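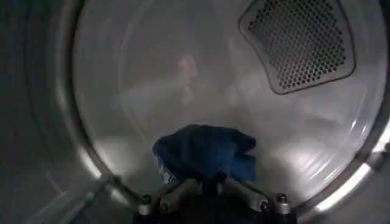

Drum interior, front-loading dryer, with the perforated vent panel in the upper right of the back wall. Dark blue fabric in the foreground.

Laundry Room Survey: Dryer, Gwynne Block

Posted Dec 10, 2018
Filed under: Galleries / Laundry & Utility / Dryers

Notes by Xiomara Abernathy

This entry covers the shared dryer on the ground floor of Gwynne Block, Gukmont. It follows the washer entry from October and uses the same headings. One picture is published with this entry, at the top of the page. Readings come from the service log kept on the shelf beside the door.

Drum
The drum is stainless steel with a flat circular back wall. The finish is bright around the opening and more diffuse at the rear, where reflections lose their outline. The back wall meets the cylindrical side at a faint curved seam. Lint and small threads tend to settle along seams of this type, so the log includes a line for wiping the seam by hand with a damp microfibre cloth. Abrasive pads are not used on the steel.

Vent panel
The perforations are small hexagons in a dense grid. The panel is a rounded trapezoid, wider at the top, with a raised border. It is darker than the steel around it and is easy to locate by touch with the room light off. Fabric softener sheets leave a film on perforated metal and can reduce air flow through it. Residents of Gwynne are asked to use wool balls or nothing. The panel is brushed with a dry nylon brush, then vacuumed at low suction with the soft head. Liquid cleaner is not sprayed directly at the holes.

Load
The posted limit for mixed cottons is half the drum by volume. Small items go in with larger ones of similar weight. A single sock or face cloth dried alone tends to ride against the drum wall and come out creased. Dark blues and blacks are run separately from towels for the first few washes, as pale lint shows on them and the colour can transfer while the fabric is damp.

Log figures
Cycles recorded since installation: 2,300
Cycles recorded in the past year: 980
Longest interval between vent panel cleanings, in cycles: 170
Target interval, in cycles: 100

The 170-cycle gap fell over the summer, when the log sheet was full and a new one had not been printed. Drying times for a standard towel load rose by roughly a quarter in that period and came back down after the panel and the duct were cleaned. No other change was made to the machine in the same week. The duct run is rigid metal with two elbows and exits on the lane side. The exterior hood has a flap and no screen.

Checks before each use
Empty all pockets. Tissues are the most common entry in the fault column, followed by lip balm.
Look into the drum and reach to the back wall. Small dark garments are easily missed.
Clear the lint filter and put the lint in the bin provided.
Confirm that the door seal is free of fabric before closing.

Supplies
The brush and cloths are stored in the Wulden cabinet, second shelf. Replacement filters are ordered through Nakora and take several weeks to arrive, so one spare is kept on hand. Anyone opening the spare should initial the sheet.

The next entry in this series deals with the drying racks and the folding counter.

Tags: dryer, stainless drum, vent panel, lint, shared laundry, Gukmont

This site uses cookies to remember your display settings. By continuing to browse you agree to their use. Accept | Manage settings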